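Hedbridge Robotics Users — Mailing List
Home | Archive | Threads | Subscribe | Search
Filed under: Procurement and Budgets
10 July 2024, posted by Edgardo Salazar

Re: Arm purchase for the restroom servicing work, and what to ask for

> We have money for hardware this cycle and would like to place the order
> before the price list changes. Lagman quoted us for 2 arms with grippers.
> Is there any reason to hold one back until the simulation work is done?
> Also, does anyone have a view on whether the Plandel license should come
> out of the same line as the hardware?

Yes, hold one back. Order the first arm now and leave the second as an option on the same quote. Lagman gave us that arrangement in February without changing the unit price, but we had to ask for it in writing.

The reason is that the reach study isn't finished, and the reach study decides the mounting. We are running the restroom tasks in Plandel with one arm at the side of the toilet, handling a spare roll at the tank. The arm model is the stock one from the vendor library. The room is a generic bathroom with the default wall textures, and we have spent no time on making it look like any of our buildings. 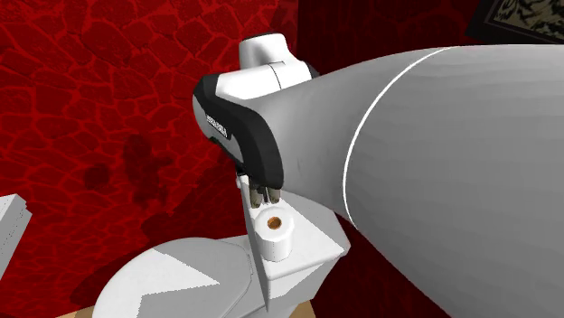 A fixed pedestal and a mobile base are very different budget items. The pedestal is a one-time cost plus floor work. The base brings a charger, a second controller, spare batteries, and a service contract that starts on delivery whether or not you have unpacked the thing. If you buy 2 arms before you know which of these you need, you will probably buy one wrong mount as well. Our own estimate puts the difference at $3,000 per station before labor, and it does not get smaller with a second station.

On the gripper, I would ask for a separate line in the quote. Lagman bundles a two-finger unit by default. It may be fine for you. We want to compare it against the Skelonik hand, and a bundled price makes that comparison impossible. Ask for these items to be broken out:

- arm and controller
- gripper, with fingertips listed separately
- wrist camera and bracket
- cables, mounting plate, and emergency stop
- training days, if any

Fingertips are consumables and should go on the operating line. We budget for 7 pairs per station per year. Soft items need a different tip from rigid ones, and if your task list has both, you need two part numbers in stock.

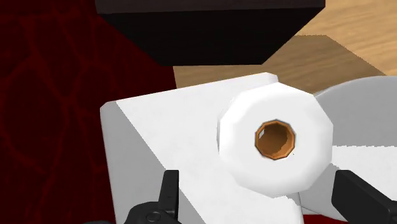
The Plandel license should come out of a different line. It renews yearly, and finance will ask why a capital purchase has a recurring charge attached. Put it under software, along with whatever you spend on object models, and be strict about what those models are good for. The roll in our test set is a low-polygon mesh with a faceted rim, a smooth white face, and an orange-brown core modeled as a hollow tube. It is adequate for checking clearance and approach angles. I would not use it to set grip force, and I would not let a vendor use a similar model to support a claim about grip force either. Plan for bench time with real stock from your supply room before you commit to a fingertip.

For schedule, count on 20 working days between a signed quote and delivery of the arm, then more for the safety review of the mounting. The review can't start until the mount drawing is final, so the drawing is the item to chase. Ours sat for a while because the plate dimensions were for the previous revision of the base. Check the revision letter on the datasheet against the one on the quote.

One more point about the option on the second arm. Get the expiration date moved past your fiscal year end if you can. Hedbridge purchasing will treat an option that lapses mid-year as a new request, and it goes back through the full approval path.

I can send the line-item template to anyone who wants it — it is a plain spreadsheet with our prices removed. Write to me off list.

Edgardo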